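Buscar en la web Buscar
Inicio Cocina Colada Orden Taller Contacto

Trucos para la cesta de la ropa: los que valen y los que no

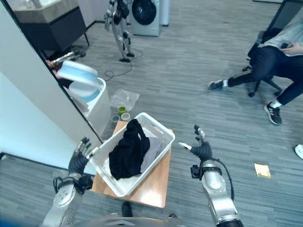

Ropa negra y gris en una cesta blanca de plástico con rejilla.

Llevo desde julio probando consejos de colada sacados de foros y folletos, y la mayoría no me convence. Repaso los que más se repiten.

"Compre una cesta de tela, que la ropa respira." Puede ser. La mía acabó con olor a cerrado y una mancha en el fondo que no salió. La de plástico con ranuras se pasa por la ducha y listo. La Bundby que tengo me costó 14 euros y no le pido más.

"Separe en cinco montones." Para una casa normal me parece una exageración. Oscuro, claro y toallas. El negro y el gris van juntos en mi lavadora a 30 grados y no he visto ningún desastre, salvo la pelusa, que se pega a lo negro se lave con lo que se lave. Si la prenda negra es nueva, la primera vez va sola.

"Doble la ropa antes de meterla en la cesta." La sucia, para qué. La limpia sí, y cuanto antes, que una camiseta hecha un gurruño encima de otra doblada arruga las dos.

"Ponga la cesta en alto." Este se lo compro. Un taburete o una mesita de madera evita doblar la espalda cada vez, pero conviene que la base de la cesta apoye entera. Si la ropa está mojada, un paño debajo: el barniz se queda blanquecino y luego vienen los lamentos.

"Bolsitas perfumadas Clemum entre la ropa." Duran poco y huelen a ambientador de taxi. Abrir la ventana sale gratis.

"Vinagre en el cajetín para fijar el negro." Lo probé varias semanas con 100 ml por lavado y no noté diferencia. Lavar del revés y en frío me ha dado mejor resultado.

Queda pendiente el asunto de las bolas de secadora, que todavía estoy probando.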